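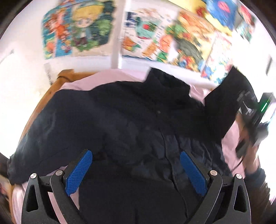 **Getting a flat puffer jacket fluffy again?**

Mine came out of the wash lumpy and thin as a pancake. Is it garbage now?
*Mwende Mbwambo*

**Kuldeep Upadhyay**
No. Low heat, a couple of clean tennis balls, 2 full cycles. Break up the clumps by hand in between. It'll sound like a shoe falling downstairs for an evening. Skip the fabric softener next time, down hates it.

**Mitiku Habte**
I hung mine over the tub in February. Still waiting.

**Janaka Sikder**
what Kuldeep said, but check the tag first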